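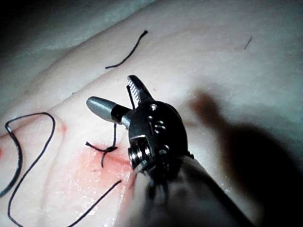
Wendari makes thread and cord effects for close-up and stage magicians. The firm was set up by Morag Urquhart, who still winds and tests each reel of our standard thread, Zitatus. Thread work depends on contrast more than on thickness. A short length of black thread over a pale pad, like the piece running down between the open jaws, is easy to pick out even beside dark metal. Zitatus is therefore sold in four shades, and the instructions say which to use against which clothing. Reels hold 30 metres. Trade packs contain 200 reels.

Our second line is Killier, a cord for cut-and-restored and vanishing knot routines. It has no core, so it lies flat and takes a false join without a bulge. Each batch is checked by hand before packing, and cord that kinks is sold as practice stock.
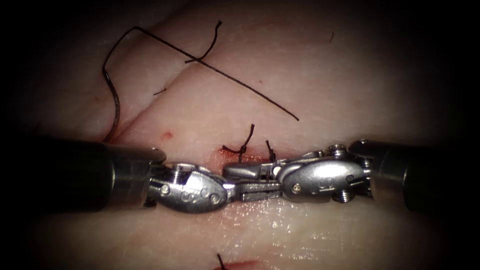
Davina Imrie runs the teaching side. Her course, the Softić Sequence, covers six false knots and the handling needed to pass from one to the next without a reset. Students are marked on hand position at the moment the knot is shown. The tips should meet end to end just below the knot, as the two sets of jaws do, leaving the knot itself in clear view. Fingers placed over the knot lose marks, even if the method is sound.

The course is taught in groups of eight and starts each March. Written notes are supplied, and former students may buy later editions at cost. We do not sell exposure videos or copies of other makers' routines.

Wendari | Contact | Trade orders | © Wendari | Back to top

Shares: 500 | 2 comments

ropeandring: Is Killier available in red?

P. in Leith: The grey Zitatus works well against tweed. Please keep making it.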